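Section 11. Setting up a match-day squad in Truvell League Manager

Before you start, make sure your club has been added to the Gidard division and that player registration is closed. Late sign-ups can still be entered by the league office.

1. Open the Fixtures tab and pick the match.
2. Select Build Squad. All registered players appear, up to a limit of 44.
3. Tap a name to move that player to the starting lineup. The counter stops at 11.
4. Add substitutes from the same list.
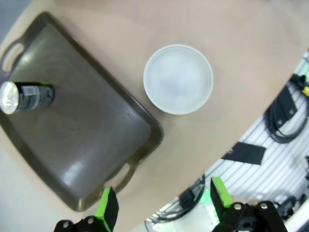 Rosalba Zuccaro: On my screen the keeper has to go in first or the Save button stays gray. Worth adding to step 3.

Note: The goalkeeper slot must be filled before the squad can be saved. Outfield players can be added in any order.

5. Set the captain by holding down a name for two seconds.
6. Check the suspensions panel on the right. Suspended players show in red and cannot be picked - an injured player can, so check with your coach.
7. Select Save, then Submit to Referee.

Caution: A submitted squad is locked. To change it, call the league office before kickoff and ask for a reset. A reset clears the captain and all substitutes.

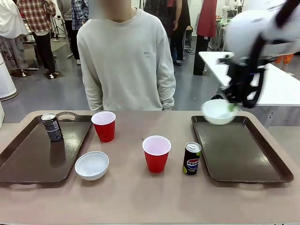

Trays, cups, bowls and cans on the table.

8. After the final whistle, enter the score and the scorers. Own goals go under the Other heading.

If both clubs enter different scores, the match is marked Disputed and stays out of the standings until the referee's report arrives. Caron Cup matches use a separate form, covered in Section 19.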